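Dedska Listing Manager – Agent Set-Up Guide
Section 4: Creating a land or development listing

This section covers entering a parcel of undeveloped land in Dedska, from the first draft to the published page. It applies to agents and office administrators. Improved property with a habitable building is entered under Section 5.

Before you begin

You need the parcel number, the current zoning code, a boundary survey in PDF form, and a signed listing agreement. A draft can be saved without the survey, but it can't be published.

Your account must have the Land role. If the Land tab is missing from the left menu, ask your office administrator to turn it on under Office > Members > Roles, then sign out and back in.

4.1 Create the draft

1. Open Listings and select New > Land.
2. Enter the parcel number exactly as it appears on the tax record, with hyphens.
3. Select Look Up. Dedska fills in the county, the legal description and the recorded acreage.
4. Compare the recorded acreage with the survey. If the two differ, enter the survey value in Surveyed Acreage and leave the recorded value alone.
5. Select Save Draft.

Note: Look Up does not return results for parcels split during the current tax year. Enter these by hand and check Pending Split.
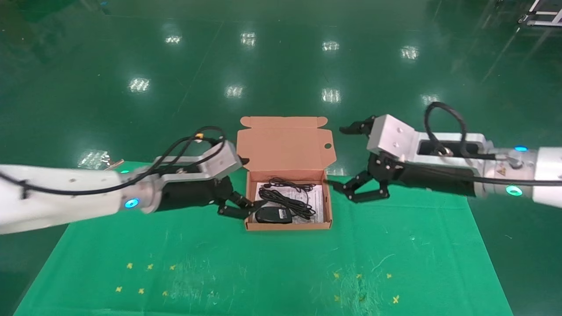

Written by Sharada Warrier | Reviewed by Somtochukwu Adeleke | Last updated Nov 24, 2021

4.2 Enter zoning and permitted use

1. Open the Zoning tab.
2. Choose the zoning code from the list. Codes are grouped by town, then by county.
3. Under Permitted Use, check only the uses allowed by right. Uses that need a variance or a special permit go under Conditional Use.
4. If the parcel lies in more than one zone, select Add Zone and give the acreage for each. The total must match Surveyed Acreage, or Recorded Acreage if no survey value was entered.

Caution: Do not type phrases such as "can be rezoned" in the Description field. The Wondley feed rejects any land listing containing this wording, and the listing will stay in Held status until the text is changed.

4.3 Utilities and access

1. For each utility, choose At Lot Line, Nearby or None. Nearby means within 200 feet of the boundary.
2. Under Road Access, choose Public, Private or Easement.
3. If you choose Easement, upload the recorded document. The upload limit is 40 MB per file.
4. For a parcel on a septic system, enter the date of the last soil test. Leave the field blank if no test has been done. Do not enter a future date.

4.4 Draw the boundary

1. Open the Map tab and select Trace.
2. Click each corner in order, starting at the point of beginning named in the legal description.
3. Double-click the last corner to close the shape.
4. Compare the traced acreage shown under the map with the surveyed figure. A difference greater than 5 percent turns the field red and blocks publishing.

Note: Traced lines are for display only and do not replace the survey. The map carries this statement automatically – it can't be removed.

If your office uses Kouris for its maps, import the boundary file with Map > Import and skip steps 1 to 3. Offices on the older Limwood connection must trace by hand.

4.5 Publish

1. Select Check Listing. Missing fields are shown with a red bar.
2. Correct each item and select Check Listing again.
3. Select Publish and choose the feeds to include.
4. Confirm the list price on the final screen. Price changes made after this point are recorded in the listing history and are visible to other agents.

Caution: Withdrawing a published listing does not delete it from outside feeds right away. Set the status to Withdrawn and leave the listing in place until every feed shows Cleared. Deleting it early leaves the outside copy with no source record, and it must then be removed by support.

For price per acre and split-lot pricing, see Section 6.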